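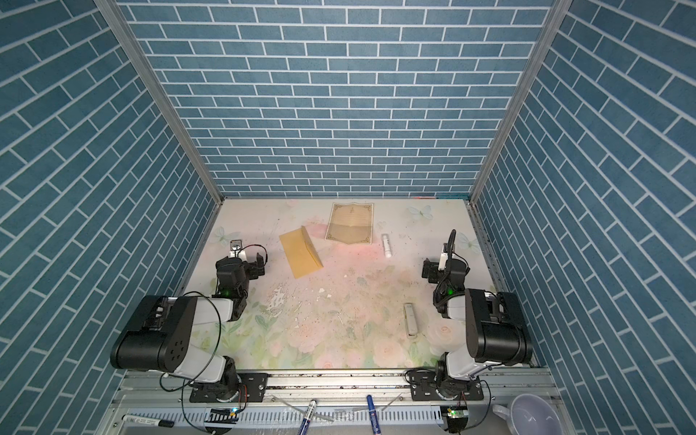

Two robot arms at their table, with an envelope, a glue stick and a stapler to work around.

Robots in the mail room: who does what now?

Quick one this week, lots to fit in! Wavton is an office supply company in the town of Tromcombe. People write to it all day long. They want a refund, or a catalog, or a new lid for something. And somebody has to fold the letters, fill the envelopes, stick on the labels. Over and over.

Last July the company sent out 1,647 letters. All by hand. Lots of sore thumbs.

So now the mail room is trying out a pair of arms. The workers call the whole setup Cirnari, which is just a name they liked the sound of.

What is a robot arm, anyway? A bit like yours. It has joints that bend, like your shoulder and elbow and wrist. At the end is a gripper, for grabbing. Look at the one on the left, reaching toward the tan envelope. There's a little camera on the gripper too, so the robot gets a close-up look at whatever it is reaching for.

Why two arms? Try putting a letter in an envelope with one hand behind your back. Go on, we'll wait. Tricky, right? One hand wants to hold the envelope open and teh other wants to slide the paper in.

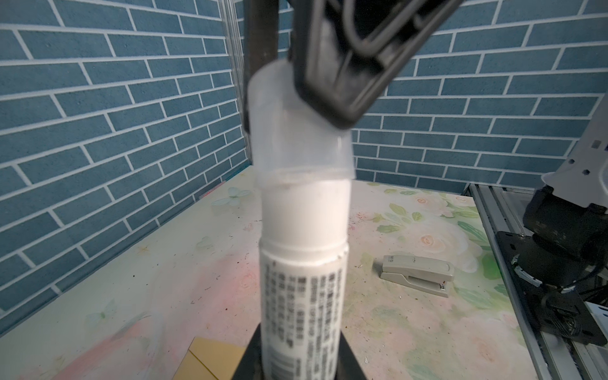 JOBS THAT CHANGE

Holding things is harder than it looks. A white container like this one is round and smooth, so a gripper has to press from more than one side. Squeeze too hard and you can dent something. Too soft and whoops, on the floor. You learned this when you were a baby, and you don't even think about it now. A robot has to be taught.

And who teaches it? The people in the mail room! Thats the part most kids don't expect. There were nine workers before the arms came and there are nine now, but their days are different.

Before: folding, stuffing, gluing, stapling. All morning, standing up.

Now: some still do that. Others set out the paper and supplies, show the arms a job, watch, fix mistakes, show them again. One worker told us she spends more time reading the letters people send in, and writing proper answers. She likes that better. Another one misses the folding, because he could chat while he did it. Both are fair!

Some workers were worried at first. Would there still be a job for them? Good question to ask. When a machine comes to a workplace, jobs can change, and sometimes there are fewer of them. At Wavton the workers had a meeting with the bosses before anything was plugged in, and they asked for training time during the day, not after work. They got it.

What are people still best at? Odd stuff. A torn page. A letter with a kid's drawing inside. A name spelled two ways. A person sees that and stops to think.

Words to know
Automation: getting a machine to do a job with less help from people.
Gripper: the "hand" on a robot arm.
Joint: a place where an arm bends or turns.

Try it at home
Put on thick mittens. Now pick up a glue stick, stand it on its end and let go without knocking it over. Then an envelope, flat on the table. Which was harder? Ask a grown-up to have a go too, ages 8 and up usually beat them.

Next time: the bakery on Gudeta Street, and the machine that slices the bread.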